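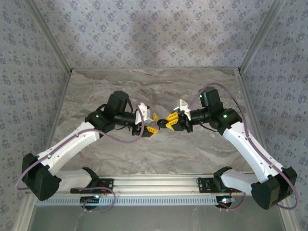

Ticket 2034
Subject: Wallpaper lifting on enclosure walls, floral pattern
Opened by: Charmaine Pretorius, Kevadham
Assigned to: Vsevolod Melnychuk, Interior Finishes, Gusbridge
Status: Pending customer confirmation
Opened: June 25, 2025

Reported issue
The customer states that the floral paper supplied under order 244 has begun to lift along the left vertical corner. The lifted section measures 11 inches from the floor panel upward. No lifting has been reported on the back or right wall. The marble-pattern floor panel was fitted at the same time and is not part of this request.

Log

V. Melnychuk: Request received. The customer is asked to confirm which adhesive was used and whether the walls were primed before hanging.

C. Pretorius: Fourie ready-mixed paste was used. The back wall was primed. We have no record of primer on the side walls.

V. Melnychuk: Thank you. Unprimed board can draw moisture from the paste before it bonds. Please do not apply further paste over the existing layer. Ease the loose edge back by hand, remove dried residue with a damp sponge, and allow the board to dry overnight. Seam adhesive will be sent under separate cover.

C. Pretorius: Adhesive received. Can the edge be trimmed at the aluminum strut, or should it be tucked behind?

V. Melnychuk: Either is acceptable. If trimming, use a new blade and cut after the adhesive has set.

P. Nkosi (Supplies): One replacement roll, batch 37, reserved in case the edge tears. The shade may differ slightly from the original. The reservation will be held until September.

V. Melnychuk: Awaiting confirmation from Kevadham that the repair has been carried out.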